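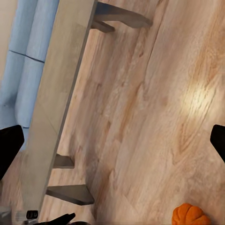 Flirnel gripper in the Ostus living room environment, wrist view, small orange pumpkin near the bottom edge.

Flirnel two-finger gripper, simulation package for Ostus

The package contains the gripper model, collision meshes, a wrist camera definition and the Narketano controller. It is intended for comparing finger geometry and grasp behaviour in household tasks before hardware is ordered.

Wrist camera: 30 Hz
Controller: 192 Hz
Fingers: 2 per gripper
Finger profiles supplied: 6 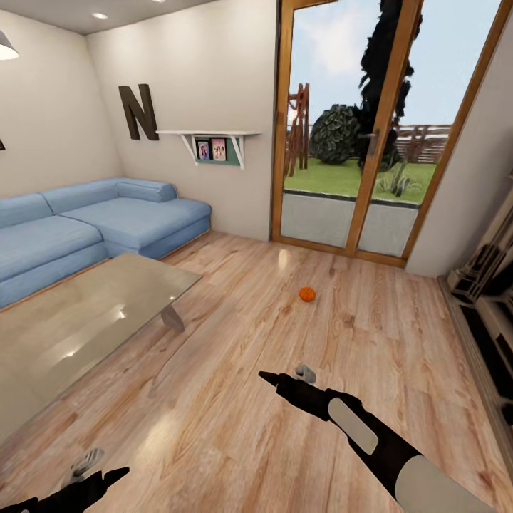
Floor pickup and drawer opening are the standard comparison tasks. Each supplied finger profile runs against the same start poses, and contact force, slip and time to grasp are logged per trial. The Pathak gripper can be loaded in place of the Flirnel using the same mount definition. Colour and friction values are set in the environment file.

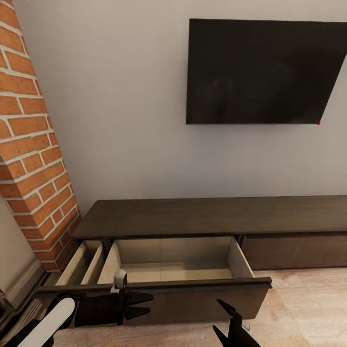 Drawer trials load the fingers differently from floor pickup and should be scored separately. The controller holds finger position and leaves travel to the arm. With a front panel that has a raised top lip, as on the dark brown media console, the fingers can engage the lip directly. Profiles wider than the gap behind the lip are rejected at load.

Licensed per workstation. The November release remains available for existing licences.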